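Workshop Tips: Looking After a Gripper and Wrist Camera on a Small Bench Arm

By Serpil Duman
Filed under: Workshop / Small machines
Updated May 2025

These notes cover one machine: the Clirka bench arm in the Furthorpe shared workshop, fitted with the black gripper and the wrist camera. Most of it applies to any small arm that picks up light objects all day. Part numbers and menu names will differ on yours.

Before you touch anything

Park the arm over the bench with the gripper pointing down and the fingers half open. Press the stop button, then switch off at the supply. The stop button alone leaves the finger drive powered on this model, and it will close on you if the controller restarts. Wait for the fan to stop.

Put a folded towel under the gripper. Small screws bounce.

Tools: 2.5 mm and 3 mm hex keys, a soft toothbrush kept for this job only, lint-free cloths, isopropyl alcohol, a flashlight, a paint marker, and a shallow dish for screws.

Cleaning the fingers

Wipe the fingers before they look like they need it. Dust and fine scuffing collect near the tips first, and a glossy finger with a film on it will let a smooth plastic object turn in the grip. Alcohol on a cloth, one pass down, fold the cloth, one more pass. Do not spray the finger directly. The spray runs up into the pivot and carries the grease out with it.

Light scuffs can stay. If you can catch a fingernail in a mark, swap the finger. Do not sand it. A sanded patch grips differently from the rest of the surface, and you will spend the afternoon adjusting closing force to make up for it.

Cleaning knurled surfaces

Any band with a crosshatched pattern packs up with lint and skin oil. Use the toothbrush dry, at 45 degrees to the pattern, first one way and then the other. A vacuum nozzle held alongside is better than blowing. Compressed air pushes grit into the gap between the housing and the finger mechanism, where it stays.

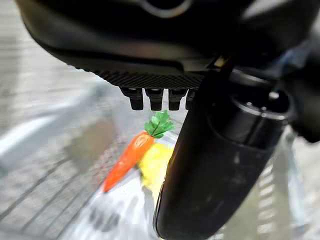 Knurled band and pegs under the gripper housing, with a toy carrot below.

Check the pegs on the underside of the housing at the same time. Press each one sideways with a thumb. None should move. If one does, mark it with a dot of paint and compare it again at the next service before you order anything, as a slight rock on a cold morning often goes away once the workshop warms up. A peg that has shifted against its dot gets replaced.

Wrist camera

The camera looks past the gripper at whatever is being picked, so it gets the same dust as the fingers and usually a fingerprint as well. Blow it off with a rubber bulb, then use a dry lens cloth. Alcohol is fine on the glass and bad for the black coating on the mount.

After cleaning, look at a live picture before you tighten anything. Part of the housing should show along the top and a finger should show down one side. Put a strip of clear tape on the monitor and trace the housing edge on it with a fine marker the first time everything is set up correctly. From then on you can see at a glance if the mount has crept. This has saved us more time than the calibration routine, which takes 15 minutes and will happily finish with the bracket screw loose.

If stills taken while the arm is moving come out streaked, shorten the exposure first and add light second. Slowing the arm also works but costs cycle time. One diffuse lamp on each side of the bench is enough. Do not aim a lamp straight down, because black parts then throw a highlight back into the lens.

Test objects

Keep a set of test objects and use nothing else for checks. Toy vegetables are good for this. They are light and cheap, and they come in awkward shapes. A tapered object such as a carrot shows uneven finger pressure sooner than a block does: it swings toward its thin end when one side is gripping harder. Do the check in this order:

1. Home the arm.
2. Set the object on a plain mat, thin end toward the base.
3. Pick at the thickest part of the body, clear of any leaves or stalk.
4. Lift, hold for five seconds, set down.
5. Repeat with the object turned a quarter turn.

If it swings the same way both times, suspect the fingers. If the swing changes with the object, suspect your pick point.

Wash test objects in dish soap and rinse well. Residue makes them slick and you will chase a fault that is in the sink.

Lubrication

Finger pivots take a very small amount of plastic-safe grease, applied with a toothpick. We use Rustedari light grease here. Cycle the fingers by hand, wipe off everything that comes out, cycle again, wipe again. If you can see grease from the outside, there is too much.

Do not lubricate the round mechanism beside the finger unless your manual says so. Ours is sealed.

Cable and screws

The camera cable fails at the wrist bend before it fails anywhere else. Leave a loop big enough to pass two fingers through and tie it on the arm side of the joint, never on the gripper side. Replace ties that have gone hard.

Go over the mounting screws with the short arm of the hex key, snug, then a slight nudge more. Put a line of paint marker across each head and onto the housing — a broken line next month tells you which one is backing out.

Service interval

We log 536 pick cycles between full cleanings. There is no science in the number. It was where the counter stood in January when the fingers first began to slip, and Ji wrote it on the cabinet door. Between full cleanings, wipe the fingers at the start of each session and brush the band whenever lint is visible.

Write down the date, the counter, what you replaced, and the closing force setting before and after. The last one is the entry people skip. If the force has been raised at every service, the fingers are worn and should be changed as a pair.

Spare fingers are in the second drawer, in the bag with the long screws. The short screws in the same drawer belong to the old gripper and will strip the thread.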